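Drirton IT > Tickets > Network > Closed > 626

Wired network drops out, Zalewska wing, ground floor

Opened by: Seo-ah So
Assigned: Bram Van Leeuwen
Status: closed, March 2018

Original report (Seo-ah)

Network keeps dying on our side. Wired not wifi. Goes for a minute or two, comes back, everything that was open on the shared drive has to be opened again. Lost half a budget sheet this morning because it wouldn't save and then Excel hung. Kwok-wai next to me has the same thing, same time. The printer drops off too. The people across the hall say they're fine. Can someone come look, please, we have month end stuff to get out.

Bram – first look

Called Seo-ah. Confirmed: both desks, same moment. So not one PC. Everybody affected is on the small switch in the hall closet (the Andutetti one, gray, no management page). Across the hall goes straight back to the main rack, which fits with them being fine.

Rebooted the closet switch. Yes I know. Came back up clean, all lights where they should be. Told Seo-ah to shout if it happens again.

Seo-ah

Happened again. Twenty minutes after you left.

Bram

OK. Left a ping running from Kwok-wai's PC to the gateway and a second one to the printer, both writing to a text file on his desktop. Kwok-wai please don't close the black windows. Minimize is fine.

Kwok-wai

They're minimized. One of them says request timed out a lot, is that bad?

Bram

That's the one we want. Which one?

Kwok-wai

The gateway one. The printer one is going along fine.

Bram – notes to self

So PC to printer survives, PC to gateway doesn't. Both of those are on the closet switch. Switch is passing traffic locally the whole time, it's the uplink that goes. Explains why the reboot did nothing. Seo-ah's "printer drops off" is the print server, which lives upstairs, not the printer itself.

Length of the outage in the log: 90 seconds, then back, then good for a while. No pattern I can see. Not on the hour, not at lunch.

Looked at the far end on the main rack. Port 41. It's supposed to be at 1000 and the log shows it going down, coming up at a lower speed, going down, coming up at 1000 again. Pile of CRC errors on the counter. Cleared the counter so we can see if they're old or new.

Shih-chieh

Saw the ticket go by. If that's port 41 it was repatched in February when we moved the phones. I'd start with the patch cord, that was one of the old blue ones out of the box under the bench. Some of those have a broken clip.

Bram

Clip is broken. Swapped the cord. Wiggled it, no drop. Counter at zero. Leaving overnight.

Seo-ah

Please don't leave the ticket at "resolved" – it went down twice before ten.

Bram

Sorry, that was the auto thing, it flips to resolved when I log hours. Reopened. Not your fault.

Errors are new, counter is climbing again. So the cord was bad-looking but not the problem, or not all of it.

What's been tried so far, so I stop repeating myself:

- Reboot closet switch. No change.
- Patch cord at main rack. Replaced, no change.
- Moved uplink to the next port over on the rack. Same errors on the new port. Moved back.
- Patch cord in the closet. Replaced, no change.
- Different switch in the closet, the Erard from the spares shelf. Same errors. Put the Andutetti back, nothing wrong with it.

Leaves the run in between. Closet to rack, goes up through the ceiling and across over the stairs. I was hoping it wouldn't be this.

Yuk-lan

Before anybody goes in the ceiling, the tester is in my drawer, not the cabinet. Battery is new. Also the run was labeled at both ends but the label on the closet end says Z-something, ink has gone. It's the second from the left.

Bram

Got it, thanks. Tested the run with both ends unplugged. Fails on one pair, and it fails differently if I run it twice. Tester gives a distance to fault that puts it above the stairs, closer to the closet. Tried it three times, same spot.

Kwok-wai told me something useful while I was on the ladder. Says it "goes when the heating comes on". I'd have ignored that, but the cable is lying right against the hot duct up there and somebody has pulled a zip tie so tight that the jacket is pinched. Duct ticks when it warms up, you can hear it. Cable moves, pair opens, link drops.

Didn't want to re-pull the whole thing in working hours. Temporary run along the corridor, taped down, so they can get month end out. Seo-ah told about the tape, please step over.

Seo-ah

Been fine all day. Saved everything. Will someone take the tape up at some point, the cart catches on it.

Bram

Yes, tomorrow, with Shih-chieh.

Work done, permanent fix

1. Cut all the tight ties over the stairs, replaced with velcro. Cut ties are out of the ceiling, I had a bag.

2. New cable pulled closet to rack. Went the other side of the beam so it isn't touching the duct anywhere. Longer, but there was enough left on the reel. Old cable tagged DEAD at both ends and left in place, will come out when they do the ceiling.

3. Punched down and tested. All pairs pass. Relabeled both ends with the printed lables this time, not marker.

4. Link at 1000, counters cleared. Heating turned up full by Yuk-lan for an hour while I watched the ping. Not one timeout. Everyone very warm.

5. Shared drive checked from Seo-ah's PC and Kwok-wai's PC. Opened and saved from both, copied a folder across each way. Pictures open OK too, preview pane comes up straight away, no hang.
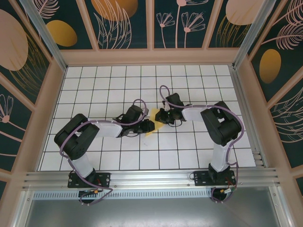 6. Corridor tape and temporary cable taken up. Bit of glue left on the floor by the closet door, told facilities.

7. Print queue restarted, there were old jobs stuck in it from the outages. If you get three copies of something, that's why, just bin them.

Left over

Shih-chieh to go through the box under the bench and throw out anything with a broken clip.

Spare Erard is back on the shelf, power brick taped to it. Somebody had split them up.

The other runs over the stairs have the same kind of ties. Loosened the ones I could reach. The ones behind the pipe I couldn't, needs the taller ladder. Seperate ticket for that, please don't hang it on this one.

Auto-resolve on logging hours: asked Yuk-lan if it can be switched off. She says it's a setting in the template and she'll look.

Seo-ah

No drops since. You can close it. Kwok-wai asks if he can delete the text files now.

Bram

Yes, both. And close the black windows. Closing.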